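March, gripper comparison, Hodumby bay
Search notebook Search all entries Go

Kneževič jaws against the Erkia set, same hand-held body, wrist camera at 720 lines. V. Leka on the head unit.

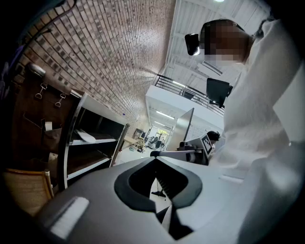
Erkia jaws close square but the trigger is stiff past 40 mm. Marker tracking dropped out three times on the first run, all with the wrist turned in. Exposure shortened, run repeated, no dropouts.

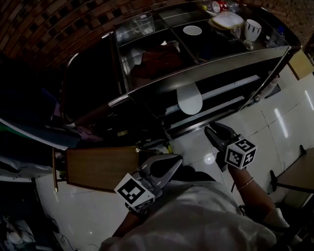 Mugs next, handle grasp only, 90 s per trial. Botutel controller stays on old firmware until both sets are logged. Vesna to recheck the left jaw offset.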